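Hanging task: policy closes the gripper early when the utensil is pale and the board is white

Zenbridge Community Help > Perception and control > Hand-held grippers

Posted by Cristóvão Patrício, December 30, 2023

I have a two-handed task where spoons and ladles get moved between the board and a mug tree. Demonstrations are recorded with a pair of hand-held grippers, a camera on each one, plus a head camera. Training is with the stock Wokby diffusion policy, two wrist views and one head view, images resized on load, action chunks of 14 steps. I have 968 episodes after filtering.

The wooden spoon is fine. With the pale utensils the policy moves towards the right place, then closes the fingers too soon, a few centimetres short of the handle. It does this in replay on held-out episodes too, so I don't think the arm controller is to blame. The predicted gripper width starts to drop before the recorded one does.

What I have tried so far:

Turning the brightness and contrast augmentation down. No change that I could measure.

Training for longer. The loss went down and the early closing stayed.

Dropping the head view. This made it worse on everything, including the wooden spoon.

Camera intrinsics were done once in July and not touched again. The poses come from the Carrilho tracking package and look smooth when I plot them.

These are from the recordings, one from the head camera and two from the grippers.
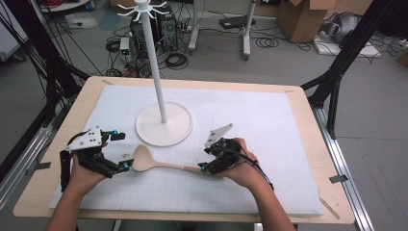
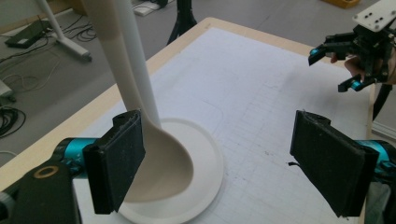
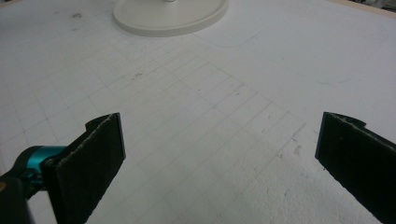
Head view with the wooden spoon first, then two gripper views. The grid is on the board in all of them.

My question is whether I should be looking at the images (pale utensil, pale plate, white board) or at the timing. I would prefer not to record everything again. If I do have to, would a darker board be enough, or does it need several backgrounds?

Zurnura rig, two grippers, all cameras set to auto exposure. I can post the config if someone wants it.

marlow_k

Change the board. White on white is never going to work. Use a dark green cutting mat or something like that, problem solved.

tessellate

I wouldn't buy a mat yet. You said the predicted width drops before the recorded one in replay, and that can be checked without recording anything.

The gripper width and the images probably don't come in on the same clock. On our Zurnura setup the width stream was ahead of the wrist images by 5 frames. The recorder stamps the width when it is measured and the image when it reaches the host, and the loader then pairs them by nearest stamp. The policy is then being taught to close while the image still shows the fingers open and the object some way off. A wooden spoon can survive this if the handle is easy to see and the rest of the motion carries it in. Something pale has less to go on.

How to check:

1. Record one short clip with the right gripper empty, opening and closing it sharply several times.

2. In the wrist images, find the edge of the finger pad and follow its horizontal position over time. The pads are black and your board is white, so a plain threshold on a strip of the image is enough. You don't need a detector.

3. Plot that against the width signal, both scaled to 0-1, and cross-correlate. The peak gives you the offset.

4. Do it again for the left gripper. Don't assume they match. Ours didn't.

5. Apply the offset in the loader before the nearest-stamp pairing, then rebuild the cache. If you only change the config, the old cache is read and nothing happens. I lost an afternoon to that.

Then retrain on a small subset and look at the replay plot again. If the predicted and recorded curves start to drop together, it was timing and your existing episodes are fine.

On the exposure: I would lock it anyway for new recordings. With auto exposure, a view that is mostly white board gets pulled down, and it shifts again when the black fingers fill more of the picture. That puts a brightness change right at the moment of grasping, and the network can pick it up as a cue to close. Lock it so the board sits below clipping, with some shading left in the bowl of the ladle.

About the grid. It is faint, but if the objects always start on the same lines the policy may learn the lines. Look at where your start positions fall. If they are bunched up, adding episodes with the board turned or shifted would do more for you than a new colour.

Cristóvão Patrício

Thanks, I ran the clip. Right gripper is 4 frames ahead, left is 2. I had assumed zero for both. I rebuilt the cache and trained on a subset of 19 episodes just to see the curve, and the width now drops where it should on the ladle. It still closes a little early on some of them. The full run is going now with the offsets in.

Exposure is locked from today. I plotted the start positions as well and they are bunched on the near side of the stand, so I will record some more with the board turned.

marlow_k, I'll keep the mat in mind if the full run doesn't sort it.

p_ostler

Same early closing here with a different rig. Does the offset stay the same after a restart of the recorder? Mine moved by a frame when I unplugged the hub, so I now do the open and close clip at the start of every session and store the number with the episodes.

tessellate

It can move, yes. Doing it every session is the right way. Put the clip in the same folder as the episodes so that the loader can work out the offset itself.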